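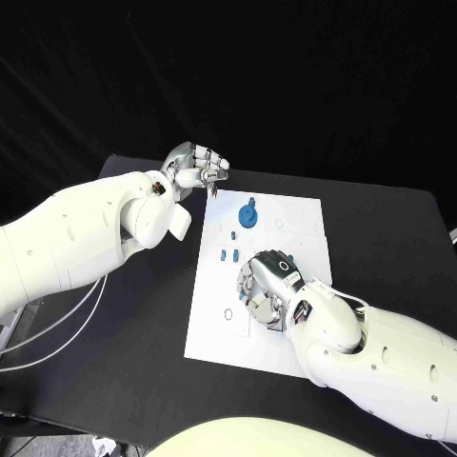
Student Project Report: The Bus Drivers' Dispute at Pomton

Our project followed the pay dispute at Pomton, the bus company that runs most routes in Wandilthorpe. We wanted to know how the drivers and the company reached an agreement, and what each side gave up for it. Most of our material came from notices put up at the depot, the local paper and talks with drivers on their breaks. Notices like these are usually one printed sheet, white and plain like the one on the black tabletop, and they leave a lot out. We had to ask drivers what the wording meant before we could use it.

Background

The old contract ran out in September. It covered full-time drivers but said little about split shifts, where a driver works the morning rush, goes home, and comes back in the afternoon. Pay was the main issue in the paper. At the depot we heard more about the unpaid gap between shifts, which could last up to 4 hours.

The talks

The company first offered a one-time payment of $2000 and no change to the hourly rate. The drivers voted it down. They asked for $22 an hour and a paid half hour in the middle of every split shift. A strike was set for a Wednesday and then put off when the two sides agreed to keep meeting. Service on the Plekska line was cut for part of that week anyway — the company said it was short of drivers, and the drivers we spoke to disagreed.

Result

The deal kept a smaller payment and raised the hourly rate in two steps. The paid half hour was accepted only for drivers with the longest gaps. Part-time drivers were left for a later round.

Limits of our work

We spoke with around 19 drivers, nearly all from the day shift. The company answered our questions by email but would not meet with us. We did not see the full contract, only the summary handed out before the vote. A second group in our class is covering what riders thought of the cuts, so we left that out.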